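Ukus Stone Care Kit: a long review from someone who spills things

I've wanted a pale stone table since I was a kid, and when I finally got one I spent the first month terrified of it. Coffee, red wine, turmeric, a marker with the cap off, you name it. The Ukus kit is what let me relax, and I've been recommending it to people who didn't even ask, so I might as well write it up properly.
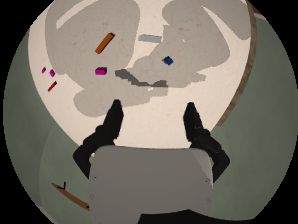

Cream stone look, faint tan veining
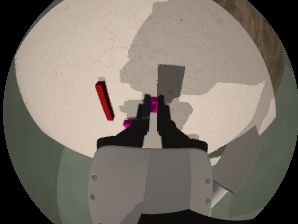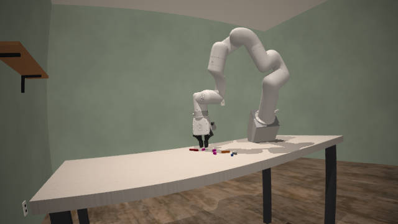
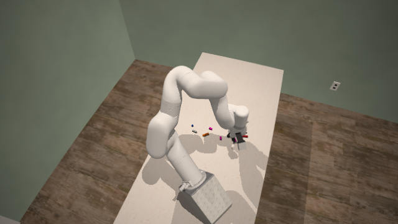

Can you use the kit on a table that was sealed before you bought it?

You can, as long as the old sealer has started to wear off. Put a few drops of water on the surface and wait 10 minutes. If they leave a dark spot, the stone is ready for a new coat. If they're still sitting there in neat beads, leave it alone and just use the cleaner for now.

So, what you get. There's a bottle of everyday cleaner, a smaller bottle of sealer, a soft applicator pad and 2 cloths, one gray and one white. The box is plain cardboard with a fold-out sheet inside, and the sheet is great! Big print, short sentences, no tiny drawings to puzzle over. I taped mine inside the cabinet door under the sink.

The cleaner first. You spray it, wipe with the gray cloth, then buff with the white one. It smells very faintly of oranges and the smell is gone by the time you sit down to eat. I'd been using dish soap and water before this, which left a dull film I had stopped noticing (I thought my table had just gotten tired). Two rounds of the Ukus and the shine was back. I went and got my sister from the other room to look at it.

The sealer takes more patience. You wipe it on in small sections, let it soak in, and get every last bit of extra off before it dries. My first try, in March, I got cocky and did half the table in one go, and ended up with a sticky patch near one end that took most of the evening to rub out. Small sections! The sheet says so and I should have listened. Then you keep everything off the table overnight, so plan for dinner on the couch.

Since then I've had a lemon wedge sit on it through a whole meal (please don't copy me, acid can mark real marble whatever you put on it) and a ring of coffee that wiped up the next morning with no trace at all. The coffee is the one that sold me. My old table would have worn that ring forever.

I've tried a couple of others. The Osia 911 spot paste is stronger on a stain that has already set, and I keep a tub of it around for the windowsill, but it's too gritty for a polished top and I wouldn't use it every week. Rerum makes a spray that cleans nicely and costs less. It streaked on me in bright sunlight, though, and I do a lot of my wiping in bright sunlight.

What I'd change: the spray nozzle on the cleaner drips down your wrist when the bottle is full. The applicator pad sheds a little the first time, so rinse it and let it dry before you start. And I wish they sold the sealer by itself, as I still have plenty of cleaner and I'm nearly out of the other stuff.

I paid $19 at Ó Dálaigh, the home store by the train station, and they usually have it on the bottom shelf next to the furniture wax. For a big dining table you'll probably want a second kit for the sealer alone. For a coffee table or a small round one, a single box goes a long way, and mine still has enough left for the bathroom shelf, which is next on my list.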